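Looking After the Cundum Hand-Held Gripper Pair
Section 6: Fingers, rack and cables

By Lavanya Nadar
June 19, 2021

If you've come straight from Section 5 with both grippers unpacked and the software talking to them, well done – the fiddly part is behind you! This section covers the mechanical side: getting the fingers to close square, keeping the toothed rack sweet, and laying out a table so the cables stay out of your way. I love this bit. A well set-up pair feels like an extension of your own hands, and it takes less than an hour to get there.

You'll need the small hex key from the Esero kit, a soft brush, a lint-free cloth and a few groceries from the cupboard.

6.1 Checking the fingers

1. Unplug both cables before you touch a screw.

2. Open the fingers all the way and look along the rack. Brush out any crumbs or fluff from between the teeth, working from the middle outwards.

3. Close the fingers slowly by hand. The travel should feel even from one end to the other. A gritty patch means there's still dirt in the teeth, so go back to step 2.

4. Wipe the inside face of each finger with the dry cloth.

5. Check the screws that go into the brass inserts. Nip them up until they're just firm, and stop there.

CAUTION: The inserts are set into plastic. If you lean on the hex key you'll spin the insert in its seat, and then the whole arm has to be replaced.

NOTE: Don't oil the rack. Oil holds dust, and it will find its way onto the finger pads and then onto everything you pick up.

6.2 Laying out the table

1. Cover the tabletop with a plain white sheet and smooth it flat. Colours stand out beautifully against it, and you'll spot a dropped screw straight away.

2. Put the tray to one side and the items near the middle, with enough room to bring a gripper in from either side of them.

3. Run each cable away from the work. Leave slack at the wrist – you should be able to reach the far edge of the table without feeling a tug.

4. Reconnect the cables and wait for the software to find both grippers again.

6.3 The grip test

This is the fun part! Choose items with different shapes and surfaces. A round can, a juice box, a snack bag and a plastic jar make a good spread, because a gripper that's slightly out of square can still manage a box quite happily and then skate off something curved.

1. Start with the box. Bring the fingers in on its two flat sides and close until it's held.

2. Move on to the can, then the jar. Aim for the straight part of the wall, between lid and base.

3. Look at where each finger touches. Both should press on the jar at the same height. If one sits higher, the fingers are out of line and you'll need 6.4.

4. Finish with the bag. Close gently, and stop as soon as it's held.

5. Swap hands and run through the lot again with the other gripper.

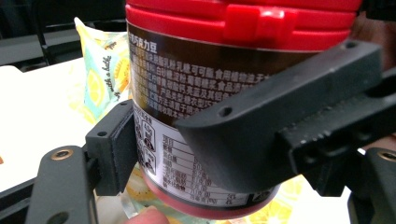
Groceries make excellent test pieces.
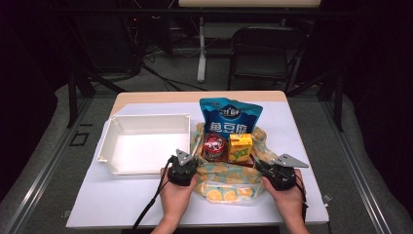

Gervásio Medeiros wrote to us after the first edition to say that he does the jar before anything else, on the grounds that a pair that can hold a smooth round wall will hold whatever comes after it. He also keeps a written log for each gripper, and found that his left one drifted out of line well before his right. We tried his order on our own bench and liked it, so feel free to start at step 2 and come back to the box.

6.4 Squaring up a finger

1. Unplug the cable and loosen the finger screws by half a turn.

2. Close both fingers on the Ulis gauge block. Let the block pull the finger straight and resist the urge to push it.

3. Holding the fingers shut, tighten the screws a little at a time, going back and forth between them.

4. Open, remove the block, and repeat the grip test with the can and the jar.

NOTE: If the finger still sits crooked after two goes, look for a hairline crack near the screw holes. A cracked finger can't be squared and should be swapped for a new one.

6.5 How often?

Brush the rack at the end of every working day. Run the full grip test after every 95 hours of use, or any time a gripper has been dropped. Write the result on the card in the lid of the case, even when all is well. A new gripper settles in over its first 9 hours, so do one extra check then. You'll be surprised how much smoother it feels!

Spare fingers are part number 67 in the Eklund parts list. Order them in pairs – a new finger facing a worn one is hard to get square.

Related sections
Section 5: Connecting the pair
Section 7: Replacing a cable
Section 9: Packing the case for travel
Parts list and updates, July edition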